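Count the Lid: Why Success Rates Should Be Reported by Stage
Opinion
Ionuț Nistor
Friday, January 11, 2019

The Vostlow group has published its results on tabletop clearing, and the figure most readers will remember is 80 percent. This essay argues that the figure should not have been published alone.
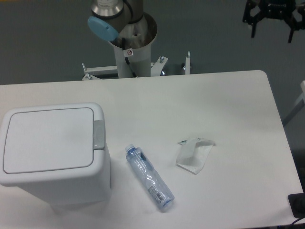

What the task asks for

The Vostlow task is easy to state. A closed bin, a plastic bottle and a piece of crumpled wrapper are placed on a white table. The robot must open the bin by its push button, put both pieces of trash inside, and leave the table clear. A person does this without thought. For a machine it is at least four separate skills, and they have very little in common.

Pressing the button requires accuracy and a modest, controlled force. Lifting a bottle that lies on its side requires a sound choice of grasp, and the clear body offers a depth sensor very little to work with. The wrapper is harder again. It is thin, the tabletop shows through it, and its shape after contact cannot be predicted from its shape before. Releasing each item over the opening is a further skill, and film has a tendency to cling to the fingers.

What the number hides

The headline rate was computed over all attempts in which the robot completed "the majority of subtasks." Under that rule, an attempt that opened the lid and disposed of the bottle but never touched the wrapper could be entered as a success. The supplementary tables permit a stricter reading. Of the 49 attempts listed there in full, 14 ended with both items in the bin and the table clear. In most of the others, the wrapper was the point of failure.

I do not suggest that the authors intended to mislead. Their rule is stated in the text, and the tables were released voluntarily, which many groups still decline to do. The difficulty lies with a reporting custom that the field has accepted for too long. A funding officer or a purchasing manager will read the abstract and stop there. Such a reader will conclude that a robot can clear a table four times out of five, and the evidence does not support that conclusion.

The case for the single figure

Colleagues at Anghel have defended the practice in discussions with me. Their argument is that a single figure permits comparison between methods, and that a table of stage results invites each laboratory to advertise its best row. The concern is fair. Selective quotation is already common – a stage table would give it more material.

The remedy, in my view, is to publish both. The Plarkex protocol, adopted last year by 5 laboratories, requires a full-task rate under a strict definition, followed by the rate for each stage given that the previous stage succeeded. It adds half a page to a paper. It also shows the reader where the method breaks, and that is the information most needed by anyone who hopes to improve on it.

The learning method behind Teto, the policy used in the Vostlow work, deserves this treatment. Its performance on the push button is strong and appears to hold when the bin is moved. Its handling of thin film is weak. Both findings are useful, and an average conceals each of them.

A request to reviewers

The next round of submissions closes in February. I would ask reviewers to return any manipulation paper that counts a partly finished task as a finished one, and to request the stage results before considering the rest. Authors who keep proper trial logs can supply them in an afternoon. Those who do not keep such logs should begin.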